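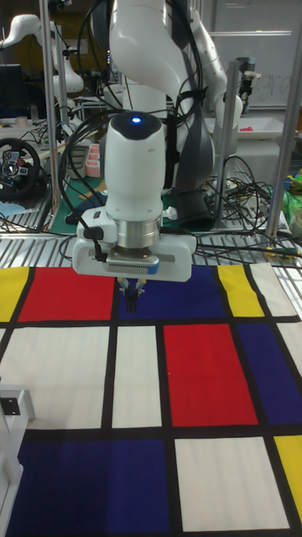
Cell 2, main arm, fingers closed over the blue panel. Mat is the printed one.

Z drift at the fingertips after warmup – tool offset or mat?

kelpgasket
Posting this under cell maintenance, move it if it belongs in calibration.

The main arm gets taught a touch height over the dark blue rectangle in the far row of the mat. Fingers closed, straight down, tips just above the fabric. I teach it cold, save it, and run the Marti pick routine. After 200 cycles I send it back to the same point and the tips are lower than where I left them. Worst case so far was 0.81 mm. On two runs they touched.

Done so far:
Flange screws checked against the torque sheet, none had moved.
Finger screws checked, same.
Payload and center of mass re-entered from the Drasura gripper data sheet.
Controller restarted between runs.

Joint angles at the point agree with the saved ones to the last digit shown. So the controller believes it is in the right place.

flatwasher_12
What are you measuring against? If the reference is the mat, you have no reference. It's fabric with fold lines in it. A crease relaxing under the lights will give you most of a millimeter.

kelpgasket
Feeler gauge between tips and mat. I know it isn't ideal. The creases show on the white panels, and I can't see any on the blue one, which is why I picked it.

flatwasher_12
You can't see them on blue because it's blue. Put a ground block on something rigid, touch off on that, and repeat the 200 cycles. Until then the 0.81 doesn't mean anything.

ostler_b
Disagree in part. Fabric settling moves the surface down, so the gap would open up. He is reporting the gap closing. Arm or tool, in my opinion.

flatwasher_12
A ridge creeping under the tips closes the gap. It goes both ways.

ostler_b
Fine, but it wouldn't go the same way every run. kelpgasket, is it always lower?

kelpgasket
Always lower. Seven runs out of seven.

torsionbar
Look at the cables before you touch any offsets. Yours are looped around the upper link and hang down the sides. If a loop is short it pulls on the wrist near one end of the travel, and if it is long it adds weight the payload entry doesn't know about. We had a smaller arm on the Inalska line that read low until the loop was re-tied. Nothing was wrong with the calibration.

Procedure we use:
1. Arm at the taught point, indicator on the gauge block.
2. Lift the loop by hand until it is slack on both sides. Read the indicator.
3. Let it go. Read again.
4. If the two readings differ by more than the repeatability spec, the dressing is wrong.

ostler_b
Joint encoders wouldn't show that if the deflection is past the encoder, which fits the matching angles. It doesn't explain why it gets worse with cycles, though. Cable weight is constant. Thermal growth in the links isn't.

torsionbar
Loops migrate. Mark the tie points with tape and see whether they are in the same place after the run.

kelpgasket
Did both this afternoon. Clamped a plate to the cell frame and set a 12 mm block on it, indicator on the gripper housing. Cold zero, then 200 cycles.

Before touching the cables: 0.34 mm low.
Loop lifted: 0.15 mm low.
Tape marks: lower tie had slid down the link by a finger's width.

So 0.34 against the block, where the mat said up to 0.81.

flatwasher_12
Which puts more than half of your original number on the mat.

ostler_b
And leaves 0.15 that is neither mat nor cable. Run a warmup of some 30 minutes at routine speed, teach hot, then compare. I would not teach any arm cold.

torsionbar
Replace that lower tie with a hook-and-loop strap over a rubber strip. Zip ties on glossy covers slide. Leave enough slack for full wrist rotation both ways, and check it at slow speed before you run the routine.

kelpgasket
Strap and rubber fitted. Warmed up, taught hot on the block, 200 cycles: 0.04 mm low, loop lifted or not. Program line 762 now sends the arm to the block at the start of each shift and stops if the reading is outside 0.10.

The mat stays since the Marti routine needs the color panels. I raised the approach height over it by 1 mm.

flatwasher_12
Raising the height hides the problem. Bond the mat to a flat board.

kelpgasket
It covers more than the area this arm reaches, so the board would have to come in sections, and then I have seams. Not doing that before July.

ostler_b
Seams under the black lines. You have plenty of them to pick from.

torsionbar
Did you re-enter payload after changing the strap? Small, but the Kasosska build of the controller software wants a restart for it to take.

kelpgasket
Entered, not restarted. Will do that before the next run and post the reading.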